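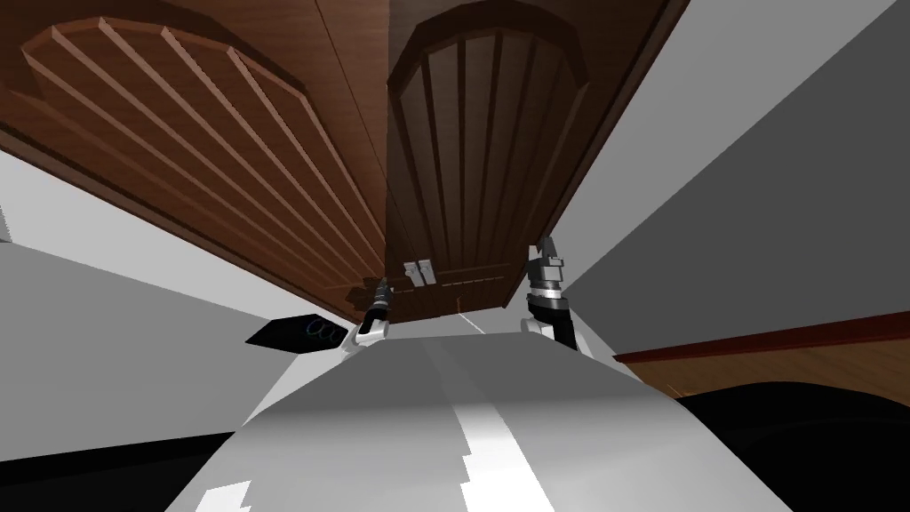
Figure 2. Two-door wooden overhead cabinet with arched, grooved panels, seen from below. Computer rendering.

4. Second-term mayors and the turnout question

4.1 What we expected

Going in, the expectation was simple. A mayor who wins once and wins again should pull fewer people to the polls the second time. Less doubt about the result, less reason to show up. Most of the older work on town elections says this in one form or another, and our own first draft said it too. The three towns in the Koubek survey do not line up behind it. Cundomton does. Morkura mostly does. Gemport goes the other way, and by enough that we can't wave it off as noise.

A note on terms before going on. "Second term" here means a second win in a row, same office, same town. Mayors who sat out a term and came back are left out. So are the appointed ones. This matters for Morkura, where the council filled the seat by appointment for part of the period and the local papers still called it a term. We don't.

4.2 Data

The Koubek survey reached 2,000 registered voters across the three towns, by phone and by mail. Mail came back slow, as usual. Phone calls were made in the evening, mostly after 6 p.m., which leans the sample toward people with day jobs. Weights fix part of that. Not all of it. Night-shift workers at the Gemport docks are almost certainly under-counted and we say so again in the limits section.

Turnout figures come from the town clerks, not from the survey. People over-report voting, everybody in this field knows it, and the gap gets wider after a big win because more people remember backing the winner. In Cundomton the share who said they voted for the sitting mayor was higher than the mayor's actual share of the vote. Same pattern in Morkura, smaller. We use the survey only for reasons and attitudes, never for the counts.

4.3 Cundomton and Morkura

Cundomton first. Clean case. One dominant party, a popular mayor, an opposition split between two lists that would not share a ballot line. Turnout fell in every ward at the second election, most of all in the wards the mayor had carried easily the first time. Asked why they stayed home, non-voters there gave one answer far more than any other: the result was already known. Some added that they liked the mayor fine. A happy non-voter, in other words, and the usual models have trouble with that person, since they treat staying home as a form of complaint.

Morkura is messier. Turnout fell overall but held up in the hill wards, where the mayor's plan to close the smaller school had become the only topic. Opposition to the plan was loud and it did get people out. It did not change the outcome. The mayor won again with a smaller margin, the council majority stayed put, and the school question went to a separate vote the following December. We did not code that vote. It is a differnt kind of contest and mixing the two would muddy the turnout series.

4.4 Gemport

Now the odd one. Turnout rose at the second election, in the harbor wards and inland alike. The mayor won bigger than before. Supermajority on the council, so the charter could be changed without a single opposition vote. By the standard account this should be a low-interest race - everyone could see it coming.

Our reading is that the supermajority was the race. The mayor's seat was never in doubt but the size of the council bloc was, and both sides campaigned on it openly. Supporters were told to finish the job. Opponents were told to hold the line on the charter. Both messages give a reason to vote even when the top result is settled. Among the open-ended answers we could code, 300 came from Gemport, and 80 of those mention the charter by name, without being asked about it. The charter hardly appears in the other two towns.

This is one town. We would not hang a theory on it. But it does suggest that turnout models should look at what a win allows, as well as how likely the win is. A close race for a weak office and a safe race for sweeping powers may draw the same crowd for diffferent reasons.

4.5 Open points

Ward boundaries in Gemport were redrawn between the two elections. Inland wards gained the most. We re-ran the comparison on the old lines where the clerk's records let us, and the rise is still there, only smaller. Missing for two wards, records not kept at street level. Party spending - not available for Cundomton at all, partial for Morkura. Left out of the main model for that reason and taken up again in Section 5, along with the press coverage counts.

Contact the authors | Copyright, all rights reserved | Back to top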